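This site uses cookies to improve your visit. By continuing to browse you agree to our use of cookies.

3.2 Storage of hand tools and small containers

The second part of the study concerned the way small tools are kept at the bench between tasks. Records from the Kiltell workrooms cover 1586 put-away events, entered by bench staff from May onward. Each entry gives the tool, the container assigned to it, and the place where the tool was found at the next check. Entries without a container were set aside and are treated in Section 4.

Three kinds of container were in use at the time: open trays, closed boxes with a latch, and wall racks. Open trays were preferred for items in constant use. Closed boxes were assigned to tools that staff expected to need less than once per shift. Vrabec's earlier survey of the Hotelard site used the same division, and her terms are kept so that the two sets of results may be compared.

Long tools presented a particular difficulty. A bar clamp or similar item does not always fit the box assigned to it, and staff tended to lay such tools beside the container. The rules in force did not say whether a tool in this position should be entered as stored. Following discussion with Silvia Vrabec, we adopted a separate category, "adjacent," for any tool lying within a hand's width of its container. Tools farther away were entered as "out."
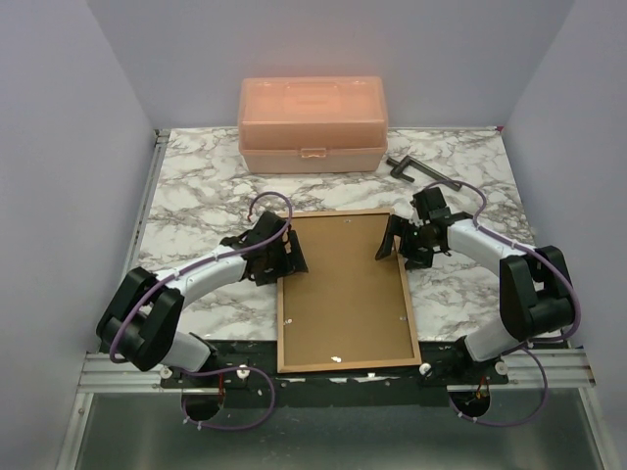
Figure 3. Closed toolbox at the back of a marble-patterned tabletop, with a dark grey clamp-like tool to its right and a framed brown board in the foreground.

The position of the container on the work surface was also considered. In the arrangement shown in Figure 3, the box stands close to the back wall, with its latch toward the front of the table. Placement at the back leaves the near part of the surface free for flat items such as boards and trays, which take up a large area and are awkward to set down elsewhere. It also increases the reach to the box. Staff at Visser raised this point more than once and asked that boxes be moved to the side of the bench. The request was granted for 17 benches, and the results for these are reported separately in Table 2.

Color and transparency of the container were noted but were not controlled. Translucent boxes allow some impression of the contents with the lid shut, and it was suggested during the review that this might reduce unnecessary opening. The present records do not permit a test of the suggestion. Opening of the lid was not entered unless a tool was removed or returned.

Framed boards were treated as work surfaces and were not included in the storage counts. Where a board extended over the front edge of a table, the bench was still accepted for the study, provided that the container could be reached from the usual working position. Two benches at the Plerkano site failed this condition and were dropped.

Copyright Kiltell Workroom Studies. All rights reserved. Contact the editorial office. Back to top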